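The Wiva linen mill opens its doors once a year, and on 9th July our weaving guild took the early bus to Memon to see it. The mill sits below the town, next to the old canal. Parking is free but there are only 25 spaces.

Maarja Vītola led the tour. She started in the yarn store, where the cones are kept by dye lot, then took us past the looms. Ear plugs are handed out at the door and you need them. The mill weaves 3000 yards in a good week, most of it plain dish toweling for shops in Drosuvow.

The finishing room was quieter. Maarja spent a long time on shrinkage, and on why the mill washes every length before it is cut. Trinidad Medina from our group asked about hand hemming. They stopped doing it in February, except on special orders.

After lunch in the canteen (soup, bread, coffee) we had an hour to ourselves.

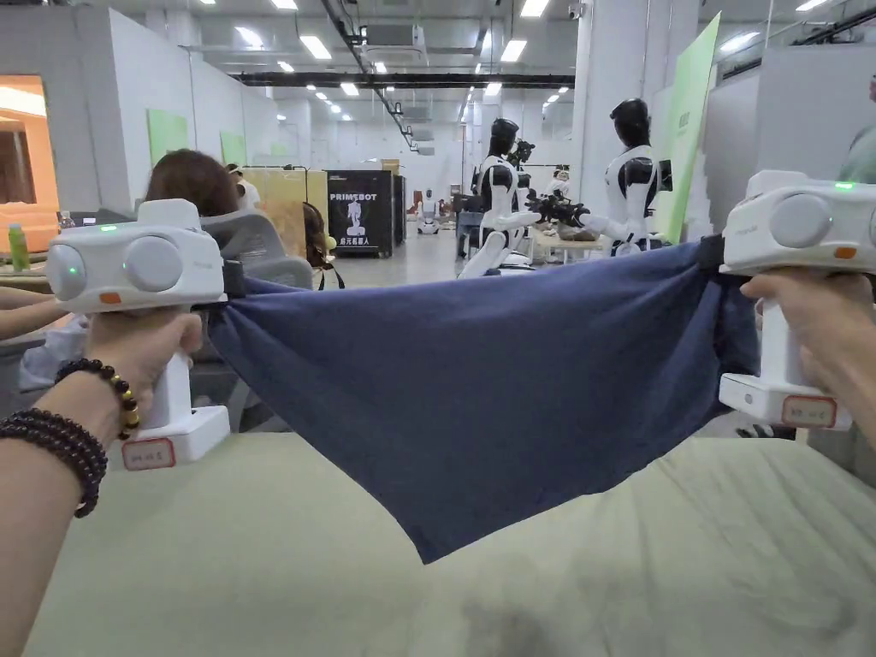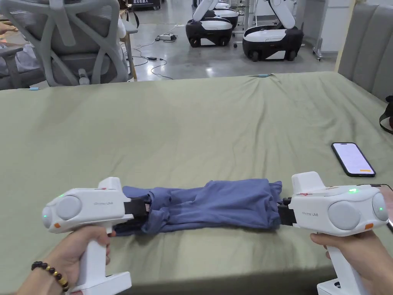 Blue cloth, both times.

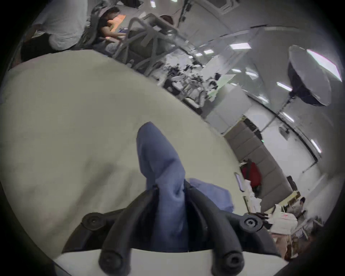 The mill shop sells seconds by weight. I bought two lengths of toweling and a bag of loom waste for rag rugs. The return bus, number 202, leaves from the Ekik bridge and was almost full. Next year's tour list opens in the winter, and members should give their names to Trinidad.

Contact the guild | Copyright Memon Road Weavers | Back to top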